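The Shelf Job That Kept Stopping

The fault log at Kelow has 1428 entries for October, and 96 of them say the same thing: grip force low, arm holding position. Lwazi Makhubela printed them out and taped them to the wall beside his desk.

Makhubela runs reliability testing for a household robot program called Fuko. The task he was given sounds dull. The robot walks up to a shoe rack, takes hold of a slipper and puts it where it belongs. It had done this 235 times without a stop when the trouble started.

In the first failure, the fingers closed on a strap and the force reading fell to zero. The software should have opened the hand and backed the arm away. It kept the arm where it was, with the motors powered, until an operator pressed the stop button.

"A slipper is nothing," Makhubela says. "I was thinking about a person reaching in to help it."
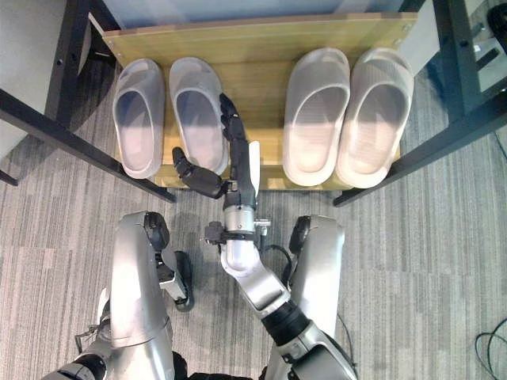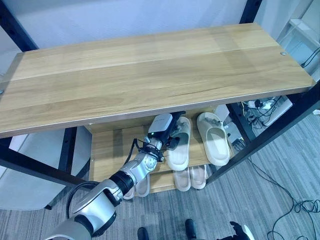
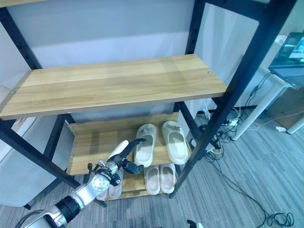

Slippers on the rack during shelf work, with the robot's arm reaching in.

The team first blamed the slippers. Soft straps bend under a finger, and the hand can lose contact partway through a grip. But the arm also froze in tests with a foam block, which doesn't bend much at all.

The next suspect was the wrist cable, and that took 4 days to rule out. Kelemen, the supplier of the force sensor, swapped the unit and the stops continued.

The cause was in the recovery code. A zero reading could mean a lost grip or a dead sensor, and the program waited for a second reading before choosing. If the second one was also zero, it waited again. There was no time limit.

The fix, written with the controls firm Drerkov, gives the arm a short window to decide. After that it cuts power to the fingers and pulls back slowly along the path it came in on. Operators have also been told to keep their hands off the rack until the arm is fully clear.

The new code went onto the test robot on October 21, 2025. Makhubela wants another 1428 log entries before he takes the printouts down.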